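Subject: Re: [clurndale-dyers] First try at weld, came out pale
From: Svenja Aigner
To: clurndale-dyers

Burgi Baumgartner wrote:

> Hi all, I finally got my weld into a pot on Saturday and the yarn came out
> a sort of weak lemon. I used the wool from Kuster, mordanted with alum the
> night before. Is it the plant, the wool or me? The second skein is still
> sitting in the bath because I can't bring myself to throw it out.
>
> Burgi

Oh Burgi, don't throw it out! Weld is my favorite of all the yellows and a weak first skein is so easy to fix. Please leave that second one in overnight if you can stand to wait.

My first guess is chalk. Weld loves hard water, and ours up at this end of the valley is very soft. A teaspoon of plain chalk stirred into the bath wakes the color up in a way that still makes me shout for someone to come and look. Put it in with the wool lifted out, stir well, then lower the wool back in.
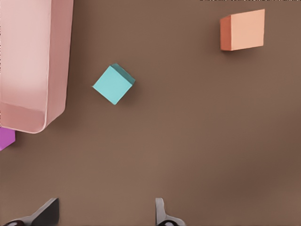
My second guess is heat. If the pot came to a real boil you get a duller, browner yellow, and if it never got past lukewarm you get pale. I keep mine at the point where steam comes off but there are no bubbles, for an hour, and then let it cool with the wool still in it. Did you chop the stalks? I use everything except the roots, cut small, and soak it in a bucket first (the smell is awful, keep the lid on).

The Kuster wool should be fine. I dyed 5 skeins of it in June and they drank up everything I gave them. It does have some spinning oil left in it, though, so a good scour before the alum is worth the bother. Ghizlane told me that two years ago and I ignored her and got streaks.

And once you have a yellow you like, save some for overdyeing! One quick dip in a weak indigo vat and you are in greens, and a slightly longer one takes you almost to teal. I have 14 little sample skeins pinned up over my desk now, all from the same weld bath, and I keep rearranging them. 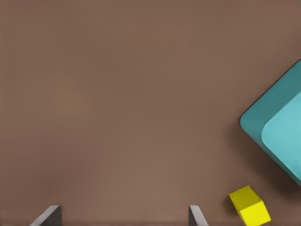
Plain brown tabletop, seen from above.

Ambros, you asked last time about seed. I have plenty, and it's tiny stuff so a pinch goes a long way. Scatter it on bare ground, don't bury it, and expect only a flat rosette the first year. I'll bring envelopes to the next meeting, and Notburga can take some for the Illano people if they still want it.

Burgi, do write and tell us how the chalk goes - I really want to know!

Svenja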